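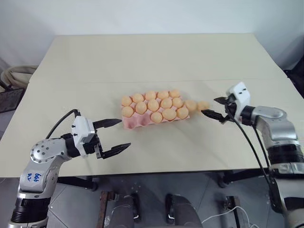
How I Pack Eggs for the Fridge (and for the Car)

I go through a lot of eggs. We bake on weekends, my kids eat them scrambled before school, and I buy mine loose at the Estdale farm stand, so at least once a week I'm standing at a table moving eggs into a carton. I cracked plenty of them before I got into a routine, so I figured I'd write it down.

What you need

A molded pulp carton, the soft papery kind. Mine are pink, and I love them more than I should. Foam and clear plastic will work too, but pulp has a bit of give to it and grips the shell.

A flat table with nothing on it that can roll or tip over. If yours has a seam between the boards like mine, keep the carton to one side of it so it doesn't rock.

A soft dry cloth.

Step 1. Check the carton

Run a finger around the inside of the cups. You're feeling for dried egg, grit, or a soft spot where the pulp got damp and went mushy. If you find any of that, put it in the compost and grab another one. I save mine all year and still run short by September, when everybody at the stand wants one!

Step 2. Look over the eggs

Turn each one all the way around in your hand. Hairline cracks love to hide on the side facing the table. Anything cracked goes in a bowl and gets cooked right away, or tossed if it's leaking. Wipe off loose dirt with the dry cloth, and skip the rinse for now.

Color doesn't matter, by the way. Mine run from a light apricot to a pretty deep orange, and they all taste the same to me.

Step 3. Fill from the far side

Lay the carton lengthwise in front of you and do the far row first, then the middle, then the one closest to you. That way your wrist never drags over eggs you already set down (this was how I broke most of mine). Pointy end down, and let go only once you feel the egg settle. If it wobbles, give it a tiny twist.

Park the next couple of eggs right up against the end of the carton while you work. They're easy to reach there and they don't wander much. Don't line them up along the front edge of the table. Ask my kitchen floor.

Step 4. Deal with the big ones

There's always an egg that's too fat for its cup. Don't push. Try it in another spot, preferably with an empty cup next to it, and if it still sits too high, keep it in a bowl and use it first.

Step 5. Closing up or stacking

For the fridge, I leave the tray open on a middle shelf. For the car, I lay a folded dish towel over the top, put a second empty tray upside down over that, and run a big rubber band around each end. It rides flat on the floor behind the passenger seat. I've done the bumpy road out to Fandley this way 3 times without losing an egg.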